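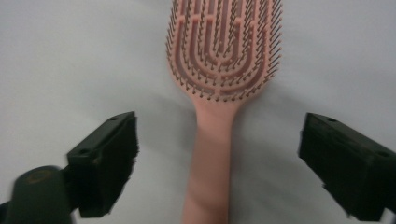 The open gripper and the brush handle. Pad faces on both fingers show a frayed edge.

The fault that stopped handling trials at Renilthorpe never raised an alarm. A gripper would close, the width reading would settle, and the log would record a good hold. Then the item slid out on the way up.

Sioned Gough, who runs the test bench, first blamed the encoder. Her team swapped the sensor board, then the cable. The drops went on. Of 53 drops reviewed, more than half involved smooth, tapered handles, and in every one of those the reported jaw width was correct.

The trouble was in the control software, Dollance, which took jaw width as proof of grip. If the fingers stopped short of fully closed, something had to be between them, and the lift was cleared. The software had no check on force once the jaws stopped moving. A brush handle held at a slight angle can stop the fingers and still carry almost no load on one pad.

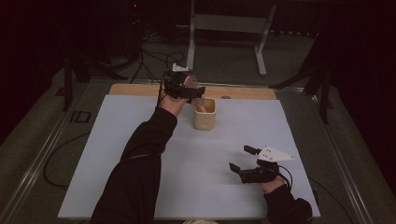 Working with two hand-held grippers at the bench. The left-hand jaws are over a small wooden cup.

Small containers failed in a different way. With a light cup, the first finger to touch pushed the wall sideways before the second arrived. The software read the stop as a hold here too, and the cup tipped during the lift.

Maribeth Ambrosio, a safety engineer at Clarden, reviewed the case and rated it higher than Renilthorpe had. "A dropped brush is a nuisance," she says. "A false hold signal is a safety fault, and it should be logged as one." In her view the same logic on a heavier tool could release a load over a person's hand.

The fix has two parts. Motor current must now stay above a set floor for the whole lift — if it dips, the arm stops and lowers. The log also keeps "jaws stopped" and "item held" as separate states. Older Manurung controllers cannot report current fast enough for the first check, so they run at reduced lift speed until the boards are replaced.

Gough's team is now repeating the handle trials with the new checks switched on. The cup trials come next.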